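Section 4. First moves against the console

Read Section 3 before this one. If the arm has not been homed since the last power-up, go back and do that. The Cuvura software will let you skip homing, and the Dindton shop group has the dents to show why you shouldn't.

What follows covers a console with one rotary knob and two levers, built in the Frerichs sloped housing. The kit leaflet promises "teach once, run forever." Treat that as advertising. Plan on teaching every point again after anyone leans on the table.

1. Set the console on the table with the tall end away from the arm's resting side. Mark its corners with tape.

2. Set the speed limit to 2 percent. The default is far too quick for a first approach.

3. Jog the closed gripper down toward the rotary knob and stop short of it. Use the yellow line on the knob as your visual reference.
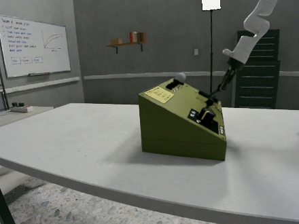 Dindton, May

Revision note. The steps below replace the old ones, which relied on the Curora auto-align routine. We ran it for a month and went back to jogging by hand. It may suit a bolted-down bench. Ours isn't one.

4. Save the position as KNOB ABOVE. Write the joint values on paper too. The save button has been known to flash green and save nothing.

5. Raise the arm straight up until the fingers clear both levers. Do not swing sideways at knob height.

CAUTION: The levers stand higher than the knob and the software does not know they exist. Its "collision preview" checks the arm against itself and the tabletop, and that is all it checks.

6. With the arm raised, save a second position as CLEAR. Every later move must start and end here.
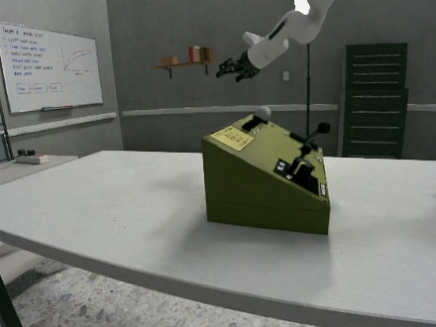 7. Run from CLEAR to KNOB ABOVE and back, 69 times, with a hand on the stop button. Hildegard Lammers picked that number after a fault on our old setup turned up on run 68. You may stop sooner if you trust the thing more than we do.

8. Check the tape marks. If the console has crept, start again at step 3.

Note: Leave the wait time at 700 milliseconds between moves. Shorter waits are allowed in the menu, but the arm may still be settling when the next move begins.

Note: The supplier rates the gripper fingers for roughly 3000 cycles before the pads need changing. Look at the pads weekly anyway.

Do not try to turn the knob yet. Grip force is set in Section 5.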